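Fultska housing office opens repair fund for tenants

February 2022

The housing office in Fultska has opened a new fund for small repairs in rented homes. Tenants of the Kobori and Brirkdale blocks can ask for up to 700 euros for painting, door locks or window seals. In total 518 apartments are included.

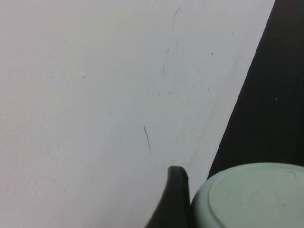

Applications are accepted at the office on Istent Street until the end of November. The tenant must bring the rental contract and one price offer from a painter or other worker. The answer comes by letter within 15 days. Last year the office paid only for heating and water repairs.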